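How to Move a Small Apartment with Rented Bins

Moving guides tend to assume you own a garage, a label maker and a spouse who likes lists. I had a two-bedroom on the third floor in Cindbridge, a borrowed hand truck with one good wheel, and a landlord who wanted the keys at noon. I have now moved this way twice, and the second time went well enough that people started asking how, so I wrote it down.

What you need

Rented plastic bins, a roll of painter's tape, a fat marker, a hand truck or dolly, one bag of old towels, and something to eat that doesn't require a fork. Cardboard is fine too, and most of the steps are the same, but you will spend an evening building boxes and another evening flattening them and then keep nine of them in a closet for years.

For one person in a two-bedroom I rented 30 bins from Danonier and used 29. The last one traveled to the new place empty, like a tourist. If you own a lot of books, order more. If you say you don't own a lot of books, go look at the shelf and order more.

Step 1. Order early and read the return terms

Bins usually come for a week or two weeks at a time. Take the two weeks. Everyone believes they will unpack in a weekend, and rental companies have built a nice business on that belief. Ask these things before you pay:

Do they pick up, or do you haul the bins back?
Do the lids come attached?
What do they charge for a cracked one?
Can you keep a few longer if the bathroom stuff is still in them?

Skadura, the other outfit near me, was cheaper per bin but wanted them back at the depot, nested and clean, before 2 p.m. I don't own a vehicle that holds a stack of nested bins, and neither do you, probably.

Step 2. Check the bins at the door

Run a hand along the inside of each one. You want to find sticky patches and sharp edges now, before your sweaters do. Turn it over and press on the corners. Anything with a crack running up from the floor goes back on the truck with the driver, who will sigh. Let him sigh. Take a quick photo of any bin you keep that has damage on it, and text the photo to the company so it has a time on it.

Wipe them out with a damp towel. They will have been in other people's kitchens.

Step 3. Pack the heavy stuff shallow

The great trap of a sturdy bin is that it will hold far more than you will. A cardboard box full of encyclopedias has the decency to fail in the living room. A plastic bin will let you get it all the way to the second landing.

Fill a bin one third of the way with books, laid flat, then top it off with pillows, towels or the clothes you swore you would donate. Do the same with cans and tools. If you can't lift it off the floor and hold it while you say your full name and new address, take something out.

Dishes go on edge, like records, with a towel under them and a T-shirt between every two. Don't stack plates flat. They look calmer that way, and then you hit a pothole. Glasses go upside down, stuffed with socks. You have more socks than you think and this is their moment.

Step 4. Label two sides, never the lid

A label on the lid is perfect right up until you put another bin on top of it. Put a strip of painter's tape on one long side and one short side and write the room it's going to, which may not be the room it came from. Then add one line about what's in there. "Kitchen – pans, weird drawer" is plenty. "Misc" is a letter to your future self, and the letter says you gave up.

Don't write on the plastic. Don't use packing tape or duct tape either, unless you'd like to spend your last evening with a rental bin rubbing glue off it with your thumb.

Mark the first-night bin on all four sides. Mine holds sheets, the coffee maker, coffee (a separate line, learned the hard way), toilet paper, a lamp, phone chargers, a screwdriver, dish soap and a shower curtain with its rings. People forget the rings.

Step 5. Build the stack

Stack four high against a wall near the door, heaviest at the bottom. You can go higher and it will look impressive, and the top ones will have to be taken down by someone tall. Leave a path wide enough for a person carrying a chair badly.

Keep anything you don't want moved in the bathtub. Helpers pick up whatever is in front of them. On my first move my wallet, my jacket and half a sandwich were all loaded before 9 a.m., and the sandwich was recovered first.

Step 6. Load the truck

Furniture first, along the walls. Mattress on edge. Then the bins, in columns, tight together, with the lids all snapped. Soft bags fill the gaps. The first-night bin goes on last so that it comes off first, and the plants ride up front with you, where they can judge your driving.

Use the hand truck for bins even when there are only a few stairs. On stairs, one person goes above and one below, and whoever is below gets to set the pace. If the elevator is small, send the bins down in batches with somebody waiting at the bottom. Elevators have been known to deliver a stack of your underwear to a neighbor.

Step 7. Unpack by bin, not by mood

It's tempting to open everything, find the one thing you wanted and leave the rest gaping around the apartment. Open one bin, empty it all the way to the floor, check the corners, and nest it by the door before you touch another. The corners matter. I once returned a bin with a perfectly good earring in it, and got it back a month later in an envelope with no note.

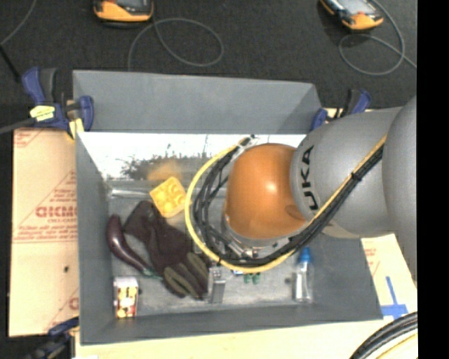
Last changed: August (return tips added, one bad joke taken out)

Step 8. Clean and return

Scuffs on the floor of a gray bin are ordinary wear and you shouldn't be billed for them. Marks from tape, marker and soup are another matter. Warm water and dish soap will handle most of it. For marker, try rubbing alcohol on a rag, in a spot that doesn't show, and don't scrub with anything rough or you'll swap a small mark for a big dull one.

Let them dry before you nest them. Wet bins grip each other like old friends and you'll need two people and some bad language to get them apart. Lids go in their own pile if they come off.

Count the bins before the driver arrives. If one is missing, look under the sink, where it is holding cleaning supplies, and in the closet, where it has been quietly promoted to a shoe bin. The late fee on a single bin is more than the bin deserves.

Things that went wrong for me

Packed the lease in a bin. Which bin? See "Misc," above.

Left the freezer for the last morning. Ice cream for breakfast, all flavors, with a soup spoon.

Put the bed screws in a cup for safekeeping and then washed the cup. Tape them in a bag to the bed frame itself.

Trusted Wilczyńska Moving & Hauling's online calculator, which looked at my room count and suggested 6 bins. Perhaps it was thinking of a monk.

Rugs

People ask about rugs. Roll them with the pattern on the inside, tie them at both ends and once in the middle, and carry them on your shoulder. They don't go in bins. A small bath mat does, and makes a good liner under the pots. If the rug is bigger than the elevator, it bends, but only once and not for long, so have someone at the other end ready to pull.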